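Home Shop Brands How-to Cart
Search the shop... Go
Filed under: Tapes & Masking > Painter's tape

Kobzar 1001 Blue Painter's Tape, 38 mm
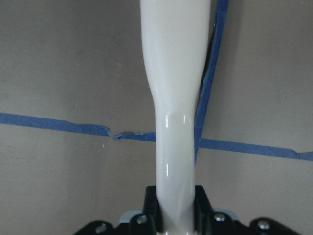

How long can I leave it on a painted wall?

Up to four days on sound, fully cured paint, and two if the wall gets direct sun in the afternoon. Past that it may still come away clean, but go slowly and start with a short bit in a corner.

We've stocked painter's tape from a few makers over the years, and the Kobzar 1001 is the one that keeps getting borrowed off the shop counter and not coming back. It's a blue crepe paper tape with a light adhesive, made for masking edges but handy for a hundred little jobs around the house. The blue is a good strong colour that stands out on a grey wall, so you can see your marks from across the room and you won't miss a strip when it's time to pull everything off.

Tearing is where it shines! You can rip a piece by hand and get a fairly straight edge, no teeth or scissors needed, even up a ladder with a brush in the other hand. It also has a bit of stretch, which helps on gentle curves like the top of an arched doorway (for tight curves, get the Clarnov narrow tape and save yourself the swearing).

What we use it for

Cutting in along trim and ceilings, first of all. Press the edge down with a plastic scraper or the back of a spoon, paint your line, then peel the tape back on itself at a sharp angle while the paint is still a little soft. Jomar Marquez, who runs our Wundton store, scores the edge with a blade first if the paint has dried hard. He gets lovely lines that way and I have been trying to copy him for ages.

Then there's marking out. Before you put a single hole in the wall, stick up strips where the shelf or the picture rail is going and live with them overnight. Write measurements straight on the tape in pencil or marker. If you change your mind, peel it and move it over. I laid out my whole hallway like this and shifted the coat hooks three times before I was happy with the height.

It's good for labels too: paint tins, boxes of screws, the lid of the leftover soup. It does let go in the freezer after a while, so use something else in there.

Where it struggles

Bare brick and rough render. The adhesive is light and it needs something reasonably flat to hold on to. Fresh paint is the other one. Give new paint a couple of weeks before taping over it, longer in cold or damp weather. On wallpaper, test a spot behind the furniture first, and please don't use this to hang anything with weight to it.

If you've had trouble with bleed under the edge on textured walls, run a thin coat of the base colour along the tape, let it dry, then put on your new colour. Any bleed will be the old colour and you'll never spot it.

Details

Code: 1001
Width: 38 mm
Colour: blue
Backing: crepe paper
Adhesive: low tack
Surfaces: painted walls, trim, glass, metal, sealed timber
Removal: up to four days indoors, two in direct sun
Sold as: single roll or two-pack

Storing it

Keep rolls flat in a bag or a lidded tub, away from the heater. Dust on the sides of a roll ends up on the edge of the tape, and then your paint line goes fuzzy. A roll that has dried out will split as you unwind it. Ten seconds in the microwave sometimes brings it back, though I'd keep that one for labels.

Picking a width

38 mm suits most rooms. It covers enough wall to catch a wobbly brush and still sits neatly on a window frame. For rolling a ceiling, pair it with the Isier pre-taped drop film so the drips have somewhere to go.

Orders placed before noon are packed the same afternoon. Questions about a surface not listed here can go to Maksym Lytvynenko at the paint desk, and a photo of the wall helps him a lot.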